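The Long Life of a Good Lock

There is a particular sound that a well-made key makes when it goes home in a well-made lock, and if you grew up in a house with an old front door you will know it straight away. My grandmother's door had it. You pushed the key in, felt it settle, and then came a sort of soft clunk as the bolt drew back, and the whole house seemed to breathe out and let you in. I have lived in five places since and none of them has ever quite managed that clunk.

So when I finally had a front door of my own to worry about (a heavy, draughty thing in a terrace in Vemdale, with a gap under it you could post a newspaper through) I decided I would learn about locks properly before spending any money. That was 18 months ago. I am still learning, and I have become the sort of person who slows down outside other people's houses to look at their escutcheons, which does get you some funny looks.

Most of us think about locks only twice: on the day we move in and on the day we are stuck outside in the rain. In between, the poor thing is turned and slammed and rattled several times a day, painted over by careless decorators, and now and then given a squirt of whatever was under the sink. Please don't do that last one, by the way. Ordinary oil is lovely stuff for a hinge, but inside a pin cylinder it gathers dust and turns to a kind of paste. A puff of dry graphite or a lubricant made for locks will do far more good, and you need hardly any.

My own door came with a lever mortice lock of only 2 levers, and one key between the lot of us. The locksmith who came to look at it was terribly polite. He said it would keep out the wind. A lock like that belongs on a pantry or an inner door, and for a front door in this country you want five levers, with a hardened bolt and a proper boxed keep for it to go into. Look along the edge of the door for the British Standard kitemark stamped on the faceplate, and while you are there give the plate a waggle, as a loose one tells you the screws have given up their grip on the wood.

The keep, I have come to believe, is the part that deserves more love. All that cleverness in the lock case, and on the other side of the gap a bit of thin plate held on with screws no longer than a fingernail! Longer screws, going well into the frame, cost next to nothing. I spent one happy afternoon in May doing exactly this on the front and back doors, with the radio on and the cat supervising, and I felt safer that night than I had since we moved in.

As for the lock itself, I went round and round. I looked at a smart one from Rasum, which would have let me open the door from my phone, and I can see that for somebody with carers coming and going, or a holiday let, it could be a real blessing. I lose my phone a good deal more often than I lose my keys, so I let that one go. I very nearly bought a reclaimed rim lock from Lưu, a little salvage shop tucked behind the station, where the shelves are full of brass knobs and box locks with the old paint still on. It was beautiful, and I went back 3 times to visit it. In the end I had it put on the study door, where it can be admired without having to do much.
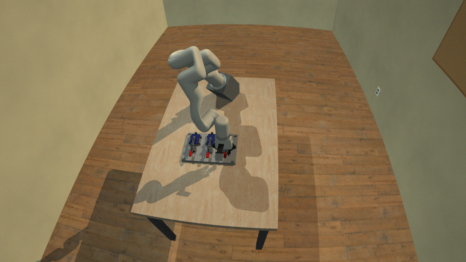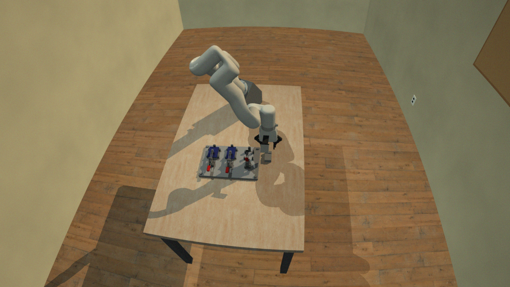

The front door got a plain five-lever mortice from Wunovwood, fitted low, and a night latch higher up so that the door is held in two places. Having the pair a good distance apart matters more than I had understood, for a door held only at its middle will flex at top and bottom if somebody leans on it hard enough. The fitting took most of a morning. Old doors are seldom square and ours had been cut about by at least one previous owner, so there was a fair amount of chiselling and packing and standing back with the head on one side.

You may be wondering about the cost. It needn't be frightening. You could spend up to 2000 pounds if you wanted a new door, frame and all, with locking points from top to bottom, and I know a few people who have done so and are delighted. Ours came to a small fraction of that, and most of it was labour, which I didn't begrudge for a moment.

A word about spare keys, while I have you. Under the flowerpot will not do, nor on a string behind the letterbox. We left one with the neighbours and took one of theirs in return, and that has led to a good deal more tea than either household was used to.

The new lock doesn't clunk quite like my grandmother's. It is a tighter, brisker noise, more of a tock. The locksmith tells me it will loosen a little with use, and that I should come and tell him how it sounds in a few years.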